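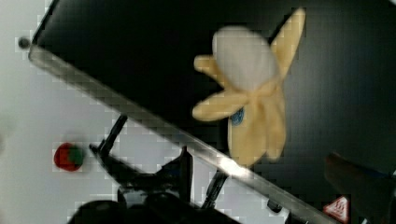 Plush fruit at our teaching station, seen from the robot's wrist.

About us

Plullano is a small company that teaches robots to do simple work with their hands. We do this in two ways. Either a person takes hold of the arm and moves it through the task, or the person sits at a desk and drives the arm from a distance with a pair of handles. In both cases the robot records what it did, and later it learns from many of these recordings.

Our customers are mostly packing houses, toy shops with their own warehouse, and schools of engineering. They come to us when they have a task which is easy for a person and difficult to write down as a program. Picking up a soft thing is a good example. A plush banana has peel that bends and folds, and it does not lie the same way two times. It is faster to show the robot than to explain it.

How we began

The company was started by Marisol Muñoz, who before worked many years in the repair of packing machines. She rented one room above a bakery and put there a single arm and a table. The first customer wanted to sort cushions by size. The work took the whole winter, and in March the robot could do it without a person at the handles.

Today we are eight people. Four of us are operators, which means that they give the demonstrations. The others take care of the machines, the software and the visits to customers. We still have the first table.

How we work

Every new task starts with a visit. We watch the people who do the work now, and we ask them to do it slowly, and then at normal speed. After this we build a copy of the workplace in our room, with the same heights and the same distances where this is possible.

Then the operators begin. For one task we normally record 259 demonstrations before we train the robot for the first time. Some are very clean. In others the operator makes a small mistake and corrects it, and we keep these also, as the robot must learn how to come back from a bad position. Demonstrations where the operator was tired or in a hurry are taken out. The operators change places every hour, and we do not record after five in the afternoon.

A camera at the wrist travels together with the gripper, so the robot sees the object from near at the moment of taking it. The operator at the desk sees the same view on a screen. New operators find this strange in the first days – the whole table seems to turn when they turn the hand – but most of them are comfortable after one week.

Teaching by hand or from the desk

Customers often ask us which way is better. When the movement is short and needs feeling, for example pressing a lid closed, we prefer to guide the arm by hand. When the movement is long, or the operator's body would stand in front of the camera, we use the desk. Our desk is called Drelo and we built it ourselves. The software that stores and sorts the recordings is called Ñahui, and customers may use it in their own building after the project is finished.

Soft objects

Plush toys and plush fruit have become a big part of our work, almost by accident. A customer, Demetti, asked if a robot could put soft toys into bins without squeezing them out of shape. We said that we would try. For this project we made 1,208 recordings, more than for any task before, and we learned from it how to open the gripper wide and close it gently. We continue to practise with soft objects, and new operators have their first lessons with them.

Safety

The arm moves slowly when a person has a hand on it, and it stops when the handles are released. Each station has a stop button on both sides. Visitors are welcome to try the arm, always with an operator beside them.

Work with us

We look for operators two times in the year. You do not need a technical education. You need calm hands and patience, and you should like to repeat one thing until it is good. The training is paid from the first morning and takes three weeks.

Visits and questions

If you have a task and you are not sure that a robot can learn it, please write to us and add a short video of a person doing it. Marisol reads these messages herself and gives an answer also when the answer is no. Our room is open to visitors in the mornings, from nine until noon, by appointment.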